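How a Towel Soaks Up Water

Ages 8 and up. Updated 2021-09-13
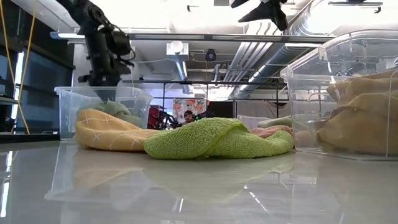
A towel dries your hands by moving water from one place to another. The water leaves your skin and goes into the cloth. To see why it moves, you need to know a little about water and a little about thread.

Water sticks to things

Water is made of very small parts called molecules. They pull on each other. This pull is why a drop of water on a plate keeps a rounded shape. Water molecules are also pulled toward some other materials. Glass is one of them. Cotton is another. Wax is not, so water on a candle forms beads and rolls away.

When water touches a cotton thread, it spreads along the surface. If two threads lie close together, there is a narrow gap between them. The water climbs the walls of the gap and pulls more water in behind it. This is called capillary action. It works in any direction, even upward, as long as the gap is small enough.

What the thread is made of

Cotton comes from the fluffy part of a plant. Each fiber is a single thin, hollow cell, flattened and twisted like a ribbon. Cotton is mostly cellulose, a material that attracts water. Some water stays between the fibers, and some goes inside them. The fibers swell a little when this happens.

Polyester is made in a factory from a kind of plastic. A polyester fiber takes in almost no water itself. Cloth made from it can still hold water in the gaps if the fibers are very fine and packed close together. Cleaning cloths are often made this way.

Why bath towels have loops

A dish towel is often flat. The threads go over and under each other, and the cloth is thin. A bath towel is usually made from terry cloth, which has many small loops standing up from the surface. The loops do two jobs. They give the towel more surface for water to touch, and they make more gaps for water to move into.

Terry cloth is woven with an extra set of threads. These threads are left slack on the loom. When the weaver or the machine pushes the rows together, the slack thread has nowhere to go and stands up as a loop. In some towels the tops of the loops are cut off. This gives a soft surface called velour, and it usually soaks up water more slowly.

How much can it hold?

Suppose a dry hand towel weighs 80 grams. You dip it in a bowl, lift it out, and let it drip until the dripping stops. Now it weighs 190 grams more than before. The extra weight is water. One gram of water fills one milliliter, so the towel is holding 190 milliliters, or nearly a cup.

A full towel cannot take in any more. The gaps are filled, and new water runs off or drips from the bottom edge.

How a towel dries

Water leaves the cloth by evaporation. Molecules at the surface escape into the air as a gas. Warm air, dry air, and moving air all speed this up. A towel in a heap dries slowly, as most of its surface is folded inside. Spread out on a line, the same towel dries much sooner.

Try it

You need three strips of different cloth, all the same size, and a glass with a little colored water in it. Cotton, polyester, and wool work well.

Hang the strips so that only the bottom tip of each one is in the water. Wait two minutes. Mark how high the water has climbed on each strip, then measure from the waterline to the mark. Write the heights in a table.

Repeat the test with a strip of terry cloth and a strip of flat cotton.

Words to know

Capillary action: the movement of a liquid through narrow gaps.
Cellulose: the material that makes up most of a cotton fiber.
Evaporation: the change from liquid to gas at a surface.
Loom: a frame or machine for weaving cloth.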